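Home | Projects | Tickets | Grippers | Controllers | Search | Log in

Ticket 74: Fingertips close late on thin objects, teleop rig vs. fixed-script controller
Opened by: Barrett Brannigan
Component: gripper / wrist camera / controller
Status: Open, partly solved
Opened: 13/04/2022

Summary

When I drive the arms from the tripod rig, the gripper closes well on anything chunky and late on anything thin. Toothpaste tubes and sachets are the worst. The same gripper run from the Saltitz fixed script does not show the delay. I have spent the whole session on this in the bathroom of the test flat and it has been a brilliant bit of digging, so I'm writing it up in full while it's all fresh.

What I expected

I squeeze the handle on the rig, the fingers follow, the tube is held. I don't mind a small lag (we've always had one) but I expect it to be the same lag whatever I'm picking up.

What happens

With the soap bottle it feels lovely. You squeeze and the fingers come in with you, and you stop thinking about the rig at all. With a tube lying flat on the counter there is a pause near the end of the travel, then the fingertips finish closing in a hurry. Half the time the tube has been nudged sideways by then. With a half-empty one it is more than half the time.

Setup

Humanoid with two arms, a parallel gripper on each, a small camera at each wrist and one at the head. Operator on the tripod rig. Controllers tried: the Zarkeck one we normally use for teleop, the Nustar one on loan from downstairs, and the Saltitz script with no operator in the loop. Firmware on both grippers is the December build. Nothing was changed on the arms between runs.

Log

1. Started with the obvious thing and re-zeroed both grippers. Open, close, open, close, thirty times each with nothing between the fingers. No pause on either side under Zarkeck. I got quite excited at this point and thought I'd fixed it. Put a tube down, tried again, pause was back.

2. Swapped the left and right gripper assignments in the controller. The pause follows the object and doesn't care which arm is doing the work. That rules out a sticky linkage on one side, which was my first guess and the one I'd have put money on.

3. Checked the wrist camera stream. I wanted to know if the image was arriving late and making me squeeze late, because that would feel exactly the same from where I stand. Parked the gripper over the counter, fingers open and pointing up, and compared the stream timestamps with the controller log while I moved about on the rig.

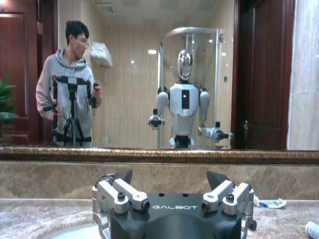
The stream was fine. I'd been ready to blame the camera, and I owe it an apology. Worst gap between the stream and the log was small enough that I couldn't feel it, and it didn't get any worse when the fingers were moving. I left the camera settings alone after that and I'd ask everybody else to do the same until this is closed, please, so that the logs stay comparable.

One side benefit: the wrist view here is really useful for checking your own posture. With the big mirror behind the counter you get the gripper close up and the operator and the robot's head, torso and arms beyond it, all in one stream. I caught myself hunching over the rig several times.

4. Changed to the Nustar controller. It has a much lighter feel, almost springy, and I want to say how much I enjoyed it, because I came to it expecting very little. The pause on thin tubes is still there, but shorter. On the bottle I couldn't tell the two controllers apart with my eyes shut (I did try it with my eyes shut, with the arm speed turned right down).

5. Went looking for what the two teleop controllers have in common and the script doesn't. Both of them scale the last part of the finger travel. Below a set opening they slow the fingers down so that an operator doesn't crush things. The script skips this completely, it just goes to its target width and stops on force.

This was the moment of the day for me. A thick object never gets the fingers down into the slow band, a thin one always does. So the pause is the slow band, and the hurry at the end is the operator squeezing harder because nothing seems to be happening. I was doing it to myself!

6. To be sure, I held the rig still and gave the handle a fixed squeeze in place of a natural one. Ran it on Zarkeck first, then on Nustar.

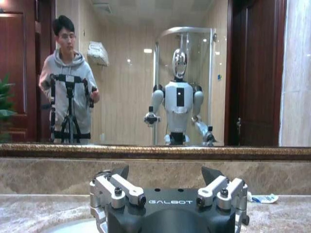
Wrist view, gripper open over the counter, operator on the rig in the mirror.

With a fixed squeeze the fingers slow down smoothly and carry on closing. No jump. Put the natural squeeze back and the jump comes back with it. I repeated this until I was bored, which took a while, as it's rather satisfying to watch.

7. Opened the Zarkeck settings and found the slow band threshold. It was at 30, and I am fairly sure that is just the value it shipped with, as I can't find any note of one of us choosing it. Dropped it to 2. Now the fingers go almost all the way at full speed. Picking up thin tubes became very easy and very unkind. I would not put anything in there that I wanted back in the same shape.

8. Tried values in between. There's a comfortable region well below the shipped value where the tubes come up cleanly and don't get mashed. I haven't settled on a number yet. It depends on the tips. The pointed dark ones we have on now like a lower setting than the flat Reuter pads I was using before.

9. Ran the arms together, left one open above the basin as if waiting for a handover, right one doing the picking at the far end of the counter by the wall. I wanted to see if having both grippers live made any difference to the timing. We had a report of that on an earlier ticket and it was never followed up.
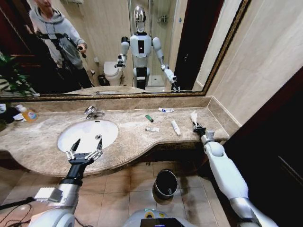 No difference that I can find. The head camera is the better one to work from for this, by the way. The wrist view is wonderful for the last bit of the approach, but you lose track of where the other arm has got to, and the front edge of the counter curves in and out, which makes it hard to judge how close your elbow is. From the head you've got the sink, the counter and both arms in view together and you can relax.

10. Also tried picking from a mixed lot on the counter. A lighter behaves like a thin tube as far as the slow band goes, which makes sense. The nice thing about the lighter is that it's hard, so you can run the threshold as low as you like with it. Tubes are the honest test and I'd suggest we standardise on those.

Comparison so far

Zarkeck: steady and predictable, my pick for long sessions. Slow band is too wide as shipped. Settings are easy to find once you know the page exists (second tab, under the handle calibration, and it needs a restart to take effect, which cost me a good while of believing I'd made no difference at all).

Nustar: lighter, quicker, a real pleasure on small objects. Slow band is narrower and I haven't found where to change it. The handle spring made my thumb ache.

Saltitz script: no pause and beautifully repeatable, but it only does what you've written down. Move the tube a little way along the counter and it grips fresh air with total confidence. Great as a reference, and I'd keep it for exactly that.

Workaround for now

On Zarkeck, lower the slow band threshold, restart, then do a few squeezes on a tube you don't care about before starting properly. Squeeze evenly. If the fingers seem to stop, wait for them.

Still to do

- Pick a threshold for the pointed tips and write it on the settings page.
- Repeat with the Reuter pads.
- Find the same setting on Nustar, or find out if there is one.
- Ask whether the December build changed the force limit. I have 2,000 lines of controller log from steps 6 to 8 if anyone fancies a read, they're in the shared folder under this ticket number.
- Try it on a dry sponge and a flannel. I've no idea what soft things will do and I can't wait to find out.

Leaving the ticket open until the Reuter runs are in.

Comments (4)

gripfan_lou
Had the same late close on a pencil last month and gave up on the gripper altogether. Feeling a bit silly now. Dropped the threshold and restarted, and it's a different machine. Thank you for step 7!

M. Okell
Does the slow band apply on opening as well? I get a sticky feeling when I let go of things and have always put it down to my tips.

Barrett Brannigan
Good question, and I didn't log the opening side at all. Adding it to the list. If you've got a trace of yours, drop it in the folder and I'll put the two next to each other.

tamsin_w
The Nustar one does have the setting, but it's in the text file and not on the screen. Look for "near_close". Make a copy of the file first, it rewrites itself if it doesn't like your value. The thumb ache goes if you back the handle spring off a turn.

Back to tickets | Next ticket | Log in to comment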